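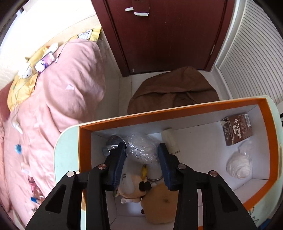 4. Working with the hand-held gripper at the picking box

This section is for the operators of the Pellilov sorting line who teach the picking cell with the hand-held gripper. Read it before your first shift with the tool. The installation of the cell is described in section 3.

4.1 What changes for the operator

Before the cell was installed, the operator lifted every item from the box by hand. Now the cell takes the items it has learned, and the operator prepares the boxes, shows new items with the gripper and handles the items which the cell refuses. There is less lifting, but there is more looking and deciding. Please plan for this when you make the shift list - a tired operator teaches badly.

4.2 Preparing the box

1. Put the box on a flat surface, with the open side up.
2. Fill it with mixed items. Use hard and soft ones together, for example a metal fitting, a plush toy, a drink carton and a piece of bubble wrap.
3. Let some items stand against the wall of the box. The corners are the most difficult places and must be practiced also.
4. Do not press the items down.

Note: Bubble wrap and shiny metal reflect the light. If the cell reports "item not clear", turn the box a little and try again.

Caution: Do not use cartons which still contain liquid. Empty them first and let them dry.

4.3 Showing a pick

1. Hold the gripper with the two fingers open and bring it over the box from above.
2. Lower it slowly until the pads are on both sides of the item.
3. Close the fingers until the item does not slip. Soft items need less force than you expect.
4. Lift straight up, move to the Brakus tray and open the fingers.
5. Wait 2 seconds before the next pick.

One training set has 32 picks. After each set, put the gripper down and rest your hand. The supervisor must not ask for the next set during the rest.

Caution: Keep the other hand out of the box while the fingers are closing.

4.4 Care of the gripper

Wipe the finger pads after every shift with a soft cloth. After 1000 picks, check that the screws on the arms are tight. After 3000 picks, replace both pads at the same time, also when only one looks worn.

4.5 Refused items

When the cell refuses an item, the lamp on the Sithole panel becomes yellow and the cell waits. Take the item out by hand and press CONTINUE. If the same kind of item is refused again in the next box, write it in the log and show it to the cell in the next training set.

Note: Refused items are not counted as operator errors. This rule is valid since July for all shifts at the Bernar hall.

Revision of this section: 2018-08-27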